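Composites lab gets its bigger oven, and I got a look inside

Apr 6, 2022

I popped over to the Fallulano materials lab this morning to see the new curing oven switched on, and I'm still a bit giddy – it's big enough to walk into! The Lazarević group has been making flax and resin panels in a thing the size of a kitchen cooker for years, so you can imagine the mood. There was cake.

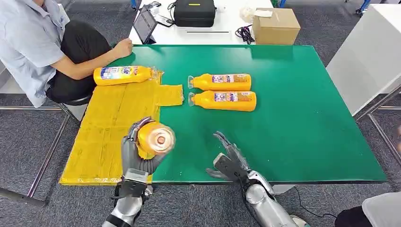
What will the new oven be used for?
Curing full-size panels up to six metres long, mostly flax fibre in a plant-based resin that the group calls Stillodura.

Shota Ishida, who runs the testing side, walked me round (very patiently, given how many times I asked what a laminate was). They've broken 281 small samples so far, bending each one until it snaps, and the next batch will be proper boat-hull sections for Cikov, the small boatyard down the coast. Those go through 2,000 loading cycles in a salt water tank. He told me the old panels started to peel at the corners after 1,000, and he wants to see the new cure fix that. I liked him a lot.

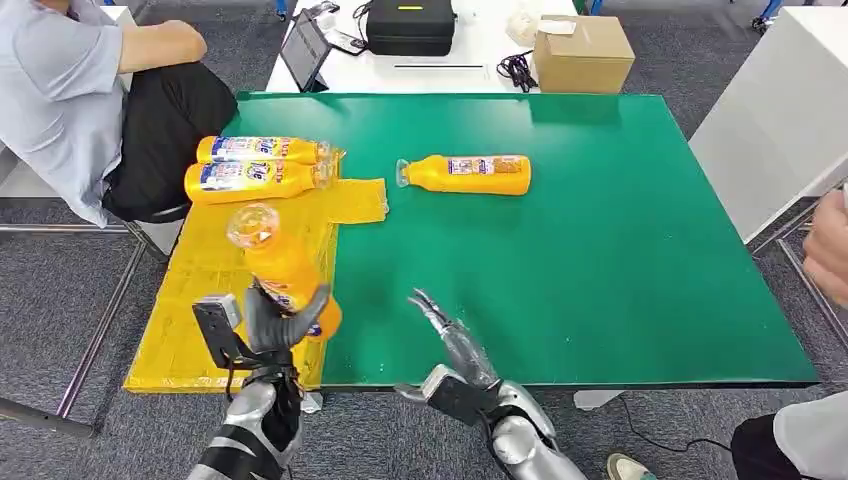 When will the first hull sections be ready?
The group plans to have them out of the oven by September, with the tank tests starting the same month.

Visitors can book a tour through the lab's front desk – wear flat shoes, they're strict on that.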